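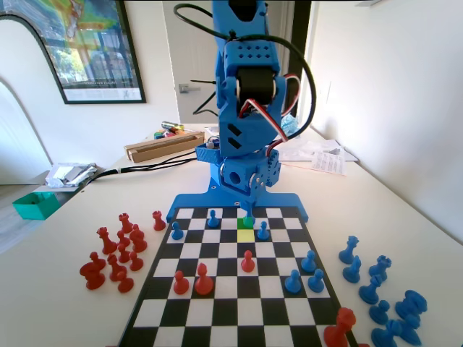

Teaching a cheap arm to play chess sounds like a chess problem for about an afternoon. Chess was solved well enough for our purposes by a free program I downloaded in less time than it took to find the power strip. What we study is the part afterward, where a policy trained on human demonstrations has to pick up the right pawn and set it on the right square, and ours kept picking up the left pawn with great confidence. The fix was to stop describing the move in words and paint it onto the camera view: one square tinted green, the neighboring one yellow, so that all the arm has to learn is what to do about colored squares. This page explains how to set that up yourself, assuming you have an arm, a board, and a forgiving household.

What you need

A leader arm and a follower arm, a fixed camera that sees the whole board, a chess engine, and a printed set light enough that dropping it is no tragedy. We call our recording script Pongate, after a bug that is now fixed and will not be discussed.

Step 1. Bolt down the camera

Pick a spot and leave it there. The overlay comes from a one-time calibration: click the four outer corners of the board, compute the homography, and you can map any square to pixels. If the board shifts by half a square, every highlight will be wrong by half a square and the arm will obey it faithfully. I lost 87 episodes that way.

Step 2. Draw the overlay

Get the move from the engine, look up its two squares, and blend your two colors into them at low opacity. Keep the opacity low enough that a piece standing on a tinted square still looks like a piece. Choose colors your set doesn't use. Whichever color means "pick up," write it on tape and stick it to the monitor, or you will swap them in the second week.

Step 3. Record demonstrations

Hold the leader arm by its upper segments and move it as slowly as you can stand. The follower copies you, including your sneezes. Reach, close, lift, carry, lower, open, back off. Then do it again.
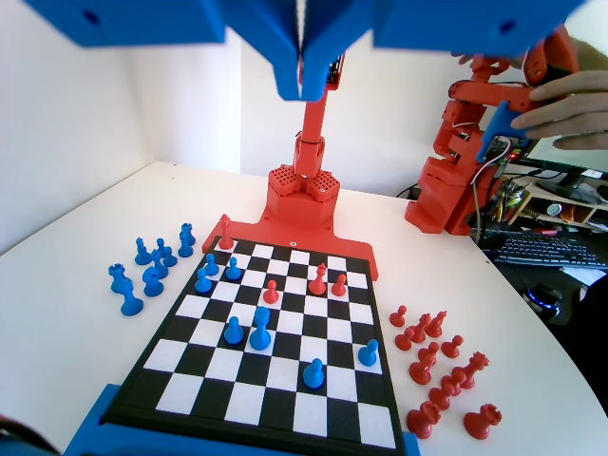
Hand on the second red arm, with a game's worth of pieces waiting on both sides.

Scatter the pieces between episodes. Do not play real openings, or the policy will learn that pawns live in the second row and panic at an endgame. Park the spare pieces beside the board in different messes each time, too.

We recorded 700 episodes and kept 679. The rest were thrown out for knocked kings and one long phone call.

Step 4. Train and test

Use the same overlay code for training and for live runs. I mean the same file, not a copy you tidied up. For testing we set up 24 positions that never appeared in training and ran each with the tint on and then with a typed instruction in its place. The tint won comfortably. Tall pieces in a crowd still fall over, and the policy shows no remorse.

Print this page | E-mail this page

Comments (3)

Merrick: Does it handle captures?
Reply from author: As two moves. Lift the victim off first, then tint again. Castling gets the same treatment and takes forever.

Kamran Bajwa: I tried red for the target square with a red set. Please move the warning about colors to the top, in larger type.

Zostis: My follower shakes when it hovers over the piece. Leader is fine. Tightened everything twice.
Reply from author: Check the shoulder screw. Then check it a third time.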